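About Flullero

Hello, and thank you for stopping by. Flullero is a small company that gathers examples for machines that learn. Other people build the robots and write the clever software. Our part of the job is going into ordinary rooms, picking things up and putting them down again many times over, and recording how it was done so that a robot can have a go at the same job later.

We started in March, in the spare bedroom of our founder, Oluwatosin Bako, with one pair of hand-held grippers and a kitchen table. Oluwatosin had spent years fitting out workshops for a firm called Chae, and had grown rather tired of seeing robots that could manage a tidy test bench beautifully and then come to grief over a tea towel. Homes are full of tea towels. They are also full of crinkly bags, soft sponges, patterned tablecloths and shelves where the bottle leans on the books, and we felt that somebody ought to be collecting examples of all that with a bit of patience.

So that is what we do. A collector holds a gripper in each hand, works at a real shelf or worktop, and does a small household task from start to finish. The grippers have two fingers each, much like the ones a robot would use, and the camera on the tool sees what the robot's own camera would see. We like things left as people have them - papers, notes stuck up, the good tablecloth and all.

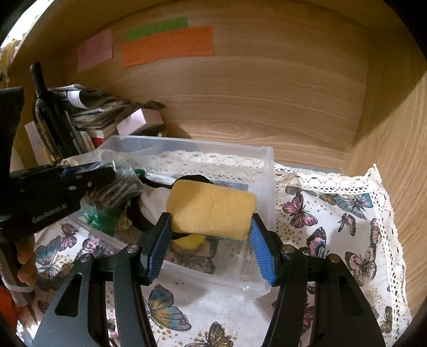

Do the people who collect for you need to know anything about robots?
None of them did when they joined. We look for steady hands and good humour, and we teach the rest over three days, with plenty of tea and a great deal of practice at picking up socks.

Our collectors really are the heart of the place. So-yul Choo came to us from a bakery and now trains everybody who joins, and she has a way of explaining things that we have all borrowed (her rule is to move as though you were showing a child how to do it, unhurried but without stopping to think halfway). She also runs the checking desk, where each recording is watched through before it goes anywhere. If a finger slipped or a task was left half done, we label it as such and keep it to one side, as a learning system can make use of a fumble so long as it is told that it was one.

We have now worked in more than 100 homes, and a set for one task usually holds 47 recordings, spread over different rooms and different hands. We move things about between takes, too. 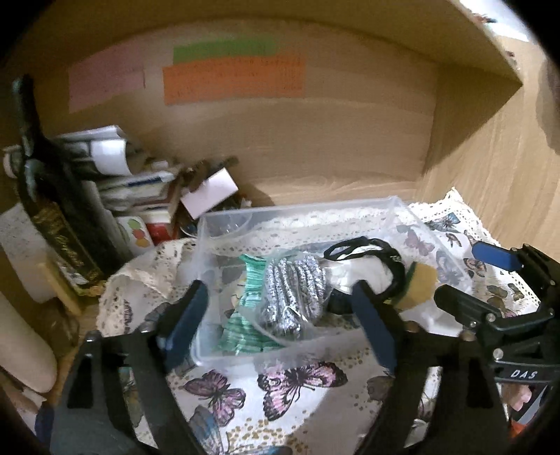

A set that shows the same sponge in the same corner every time teaches a robot about that corner and very little else, and we would sooner spend another afternoon shuffling things round than send out something like that.

Our sets go out under the name Uvenum, and the labelling tool we wrote for ourselves is called Flement. It is plain to look at, and we are very fond of it. If you would like to lend us your kitchen for a morning, or you are building something and wonder whether our examples might help, do write to us. Oluwatosin reads all the post, usually before 9 in the morning, and replies at some length.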